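Gindon home helper on the Flatari plan: worth it for a small unit?
Forum > Home > Household robots
Posted by Asamoah, 17 Jun 2020
30 replies hidden · 257 shares

Has anyone signed up for the Gindon trial? Flatari wants $110 a month for it, plus a deposit that made me sit down. They say it will tidy a bathroom. I have a bathroom, and it has never once tidied itself, so I'm tempted. Mostly I'd like to know about the hands, and whether it copes in a tight space.

flatwhite_616
We've had ours since February. The hands are the good bit — proper fingers with metal joints and black tips. You'll want your floor clear before it starts, cables included. Ask me how I know. Mine spends a long while considering the vanity, much like my teenager.

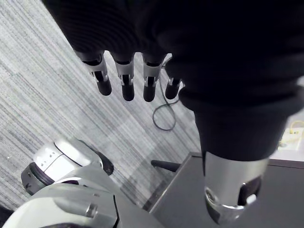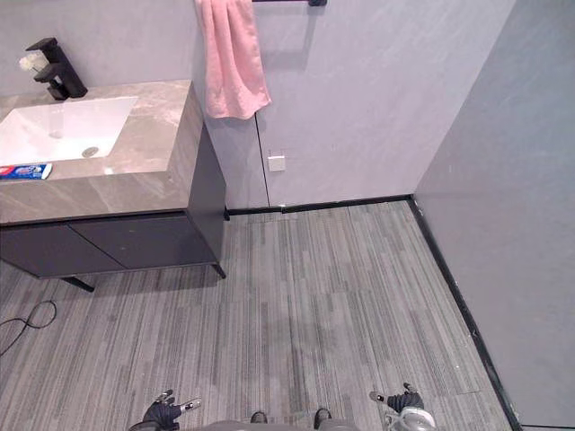
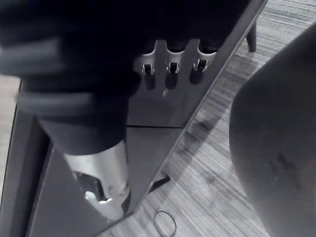 Gindon at work. Grey carpet in all three; the vanity and pink towel are in the middle one.

Check the contract before you pay. The deposit comes back less a cleaning fee, and the fee is described as "modest" by people who have evidently met a different kind of modest. Support was decent when I rang. Turning the speed down in the settings helped more than anything they told me.

gumleaf
Just buy a sponge.

drybench
Sponge is fair, but if bending is a problem it's worth the trial. Measure your doorway first. Ours was returned after up to two weeks of everyone in the house walking sideways. Flatari picked it up on the day they said they would, to their credit.

Comments (3)

tinlid: Does it do grout?

flatwhite_616: It has not offered.

Asamoah: Thanks all. Measuring the doorway tonight.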